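Plotdale Kitchen and Workshop Tips
Planning a Purchase: Countertop Robot Arms

Households considering a countertop robot arm are advised to begin with the room and leave the catalog for later. The largest costs in the first year are often in the counter, the wiring and the dishes themselves. The following guidance applies to single-arm units used for light work such as clearing a table, sorting cups and putting small items away.

Measure the work area first

Mark the intended area with masking tape and leave it in place for a week. An arm needs clear space over the counter as well as on it, and a cabinet within reach takes up more room once its drawer is open. Measure with the drawer pulled out. Plotdale recommends a counter at least 42 inches long for one arm and one small cabinet.

Lay out the items that the arm will be expected to handle on an ordinary day. A realistic mix is more useful than a matched set.

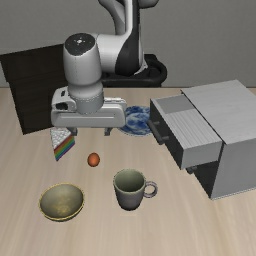

Mixed tabletop layout with the cabinet drawer open and the gripper fingers apart.

Note the height of the tallest object and the width of the widest. A plate lying flat is harder to pick up than a mug with a handle, and many basic grippers cannot manage one without an added tool. If plates are a daily need, ask the seller for a demonstration with your own plate before signing anything.

Compare the full price

Quotations should be requested in writing and should list each of the following on a separate line:

Arm and base
Gripper, with the maximum opening stated
Mounting hardware
Software license, with the renewal price
Delivery and setup
Replacement finger pads

The Stulard arm is sold with its gripper included, while the Wukon arm is priced without one. The two cannot be compared on the headline figure alone. Ogbonna supplies fingers and pads for both, and its pads are sold in packs of 5. Allow for two packs in the first year.

Set aside 9 percent of the purchase price each year for upkeep. Households that intend to run the arm daily should budget for more - the pads wear first, followed by the cables.

Check the gripper against small and round items

Small round objects show quickly whether a gripper is suitable. Ask to see one lifted, carried over a plate and set down again. Repeat the request with an object that is soft on the outside, such as a bread roll. Fingers that close with a fixed force may be adequate for a workshop and unsuitable for food.

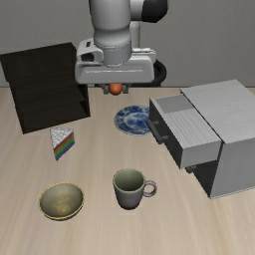
Plan for storage and drawers

Bar handles are generally easier for a two-finger gripper than round knobs. Replacing knobs on two drawers is a small expense and may be completed before delivery. Confirm that each drawer slides freely by hand; a drawer that sticks will need to be repaired in any case, and the cost belongs in the same budget.

Keep the drawer nearest the arm for lightweight items. Glassware, knives and heavy pans should be stored elsewhere.

Schedule the delivery

Request a morning appointment and have the counter cleared by 9. Setup commonly takes over two hours. Retain the packing until the return period has ended, and file the written quotation with the warranty.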